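Platform bed

A platform bed is a bed whose mattress or bedding rests on a raised, level base instead of on a separate box spring. The base may be a freestanding frame, a closed box, or a structure built into the room. The term covers both low designs a few inches above the floor and high designs with usable space underneath. In small bedrooms the platform often serves as a seat, a work surface and a place to sort clothing during the day.

Construction

The load-bearing part of a platform bed is called the deck. A slatted deck consists of parallel strips supported at both ends and, in wider beds, along a center rail. A solid deck is a continuous panel. Slatted decks allow air to pass beneath the mattress, while solid decks spread weight more evenly and are preferred under thin mattresses and folded bedding.

Freestanding platforms are carried on legs or on a recessed plinth. A plinth set back from the edge leaves room for the feet of a person standing at the bedside and makes the bed easier to make up. Built-in platforms are fixed to one or more walls and cannot be moved without taking them apart. They are usually fitted into a corner or across the full width of an alcove, which leaves one or two sides open.

Load ratings are stated by the maker for the deck as a whole. The Dernetti double deck, for example, was rated at 600 pounds when fitted with a center rail. Ratings assume a load spread across the surface, and a person standing or kneeling at one point places a heavier local demand on the slats.

Height

Deck height is measured from the finished floor to the top surface of the base, without the mattress. Low platforms measure under 10 inches. A deck of 17 inches, with a thin mattress on top, gives a sitting height close to that of an ordinary chair. Higher decks provide more storage but may need a step.

The space beneath the deck can be left open, closed with panels, or divided into drawers. Drawers require clear floor in front of the bed equal to their full extension. Where the floor is too narrow, a hinged deck that lifts from one side is used instead. Lift-up decks have to be cleared of loose items before opening.

Bedding and coverings

The sleeping surface is normally protected during the day by a bedspread. A bedspread reaches to or near the floor, whereas a coverlet ends a short distance below the mattress. On built-in platforms the spread is commonly cut to hang on the open sides only, with the remaining edges tucked against the wall.

Floral prints are a long-standing choice for bedspreads. Typical patterns place large flowers and leaves on a pale ground, and the repeat is planned so that motifs fall evenly across the top. Printed fabric shows creases and lint less than plain fabric of the same weight. Pillows are either laid flat under the spread or stood upright against the wall, where they can also act as a backrest.

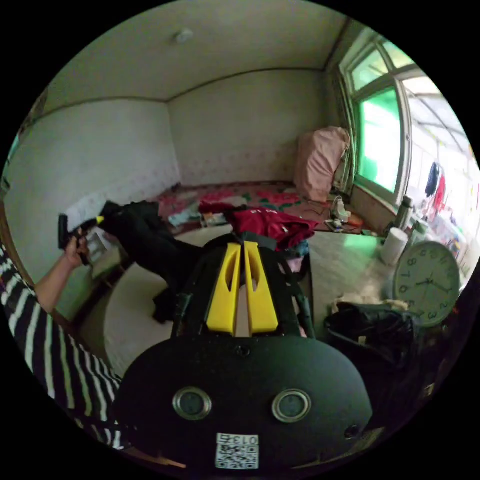
A raised bed platform with a floral bedspread and a heap of black clothing.

Daytime use

In rooms without a table or a separate dressing area, the bed is often the largest clear horizontal surface. Its uses include folding laundry, laying out garments and packing. Household guides generally recommend sorting clothing by type before folding and working from one side of the bed to the other, so that folded stacks are not mixed with unfolded items. Dark garments are best handled separately from light bedding, as lint transfers in both directions.

A firm deck makes folding easier. Soft mattresses sink under the hands and cause stacks to lean. Paper and other flat items placed on the bed tend to slide toward the edge, and a small shelf or tray at the bedside is the usual remedy.

Placement

Platform beds in small rooms are most often set in a corner, with the long side or the head against a wall. Corner placement frees floor space but limits access for changing sheets. A gap of 2 inches between the deck and the wall is sufficient for tucking. Beds placed beside a window are exposed to direct light, which fades printed fabric over time, and to condensation in cold weather. Solid decks against an outside wall should be ventilated with holes or a rear gap.

Commercial forms

Platform beds are sold assembled, as flat-packed kits, or as plans for home construction. The Hotero kit, introduced in a single width, used interlocking side rails and required no screws in the deck. A first run of 2,000 units was followed by a revised version with a wider center rail. The Lukumora range added a lift-up deck and a closed plinth. Deák, a supplier of built-in furniture, offered platforms made to room measurements, with the front panel trimmed on site.

Care

Slats should be checked yearly for cracks and for movement at the ends. Loose fixings are the most frequent cause of noise. Mattresses on solid decks are lifted periodically so that the underside can air.

See also
Bedspread
Box spring
Captain's bed
Daybed

Last edited Dec 13, 2020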